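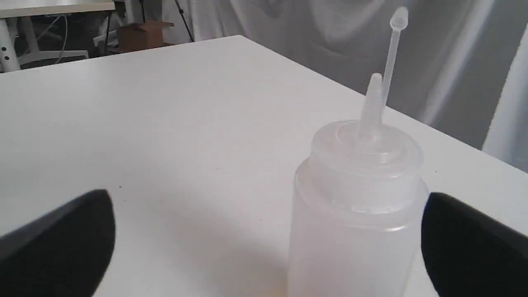
Chibuzor Oyelaran objects to the usual advice of closing the gripper until the motor stalls and then backing off. On a soft bottle, he writes, stall is already too late: the wall has folded and whatever is inside has gone up the nozzle.

His point applies to any home-built arm that has to handle squeeze bottles. The settings below are for a two-finger gripper on a shared bench, driven by the Curnau board.

Grip height. Close on the body, below the shoulder ring. The screw-on cap is stiffer, but its ridges give a narrow contact and the bottle swings when lifted.

Centering. Bring both fingers to an equal distance from the bottle before closing. If one touches first, it pushes the bottle across the table and the grip ends up skewed. Correct at the wrist, then close.

Force. Start with a current limit of 390 mA and raise it in small steps until the bottle lifts without slipping. Write the value on tape on the bottle. A full bottle and a nearly empty one need separate values.

Speed. Close fast to within 2 mm of the wall, then slow down. Hold 1000 ms before lifting so the plastic can settle.

Tip cap. A tethered cap sticks up beside the nozzle and can catch on the wrist during a top approach. Turn the tether away from the wrist or come in lower. Plug the nozzle for all trial lifts.

Test fill. Use plain water until the force value is final. Glue on finger pads comes off with warm water if still fresh; cured glue means new pads.

Recheck the limit after changing pads or bottle brand.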